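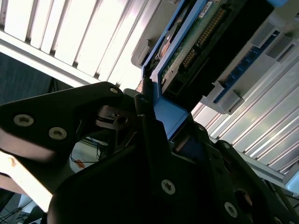
Week 3: Learning to insert from the wrist view

Welcome back, everyone. Last time we finished on grasping, and I promised we would get to the harder half of the job, the part where the robot has hold of something and has to put it somewhere that only just fits. Drive carriers and server chassis are our running case this term, so do keep them in mind as you read.

The method we are studying is the one Branislav Dvořáček set out in the Jellby report (it's in the reading folder, and sections 2 and 4 are the ones to spend time on). The policy looks at the wrist view and the joint angles, and gives back a short run of small movements. It is trained by imitation: a person drives the arm, we record what they did, and the network learns to copy it.

The Jellby set has 1,918 demonstrations. Branislav had planned for 4,000 and stopped early, as the curve had gone flat by then – have a look at his plot and see whether you agree with him, as I'm not sure I do!

Why the wrist?

A fixed camera sees the whole bench, but at the moment of contact the gripper is very often in its way. A wrist camera travels with the fingers, so the place where finger meets carrier stays in view, and a small slip or tilt of the carrier takes up a good many pixels. The price is that a lot of every picture is gripper, screws and all, and the chassis may show only as a corner with a few ribs and a strip of blue. Before you train anything, please go through some pictures by hand and ask yourself whether you could tell which way to move. If you can't, I would be slow to blame the network.

What to watch for in the results

Branislav reports two kinds of failure. In the first, the carrier goes in at a slant and jams. In the second, the arm hovers near the opening and never commits, and he puts this down to demonstrators pausing to think. Trimming the pauses helped with the hovering and did nothing for the jams, and that, I think, is the most interesting finding in the report.

For next time

Read Clegg chapter 3, and bring a paragraph on how you would collect demonstrations that include recovering from a jam. Lucinda Haverford runs the Verndale lab session in the afternoon and will happily talk ideas through with you.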